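Flokis household waste and recycling label set

README, third revision. Read the part on known problems before you use any of it.

What this is

Flokis is a table of 2,000 short item descriptions ("yogurt tub, rinsed", "greasy pizza box", "receipt") paired with the bin each one is supposed to go in under the collection rules of Vendumberg. The descriptions were typed in by residents through a web form. The bin labels were added later from the town's printed sorting guide.

I say "supposed to" on purpose. The guide contradicts itself in several places, and the labels follow the guide. If you want to know what a recycling plant will really accept, this table can't tell you, and I would be suspicious of any table that says it can.

Files

items.csv – the item descriptions and labels
rules.txt – the sorting guide, typed out by hand, mistakes kept
disputes.csv – items where the two labelers disagreed

Columns in items.csv

item_text: what the resident typed, spelling untouched
bin: paper, containers, food or trash
source_rule: line number in rules.txt, blank if no rule fits
sure: y or n

A blank source_rule means the labeler guessed. There are more blanks than I would like. 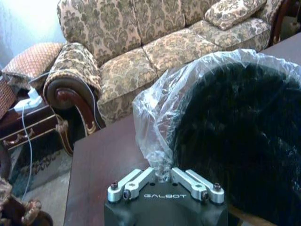

Does a "containers" label mean the item gets recycled?
It only means the guide tells residents to put the item in the containers bin. What happens after pickup was never tracked, and the town did not answer when asked for its reject figures.

How the labels were made

Each item was read by 2 labelers working apart. Where they agreed, the label stood. Where they didn't, the row was copied to disputes.csv and the stricter choice went into items.csv, which usually means trash. This pushes the whole table toward trash. A model trained on it will look careful and may simply be gloomy.

The earlier Patrício list was used as a starting point for the wording of the form. Its labels were dropped. Many had no rule behind them, and some seemed to be copied off packaging, where the little arrows mean less than people think.

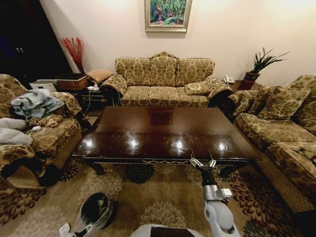
Why is plastic film labeled as trash when some stores take it back?
Store drop-off is not one of the four bins, so the labelers had nowhere else to put it. If your town has a working film collection, relabel those rows first.

Known problems

Residents type what bothers them. Coffee cups, foil lids and padded envelopes come up again and again, while plain newspaper hardly appears. Do not read the counts as a picture of what people throw out.

"Rinsed" is self-reported. I have my doubts.

The form closed on a Sunday in December, and the last batch is heavy on gift wrap. The guide says wrap is paper unless it is shiny. It does not say how shiny.

"Compostable" items are labeled food because rule 3 says so. Several people who handle food waste would disagree, and I think they have the better case. 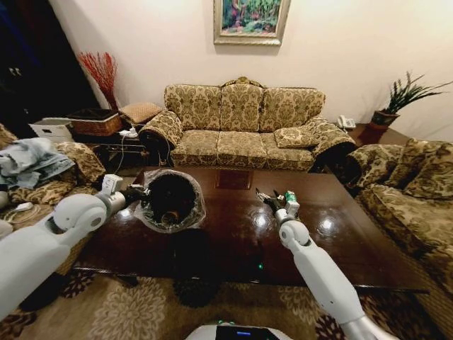 Round bin with a clear plastic liner.

Suggested use

Fine for testing a text classifier on messy, short input. Poor for building a sorting app that people will trust. The Wurnirow fork claims to fix the disputed rows, but gives no rules for its changes, so treat it as one more opinion.

Changes in this revision

Removed repeated rows and collected new ones to get back to 2,000
Split "carton" into drink carton and cardboard carton
Put back the original spelling after someone helpfully cleaned it

Corrections are welcome if they cite a line in rules.txt. "Everyone knows" is not a line in rules.txt.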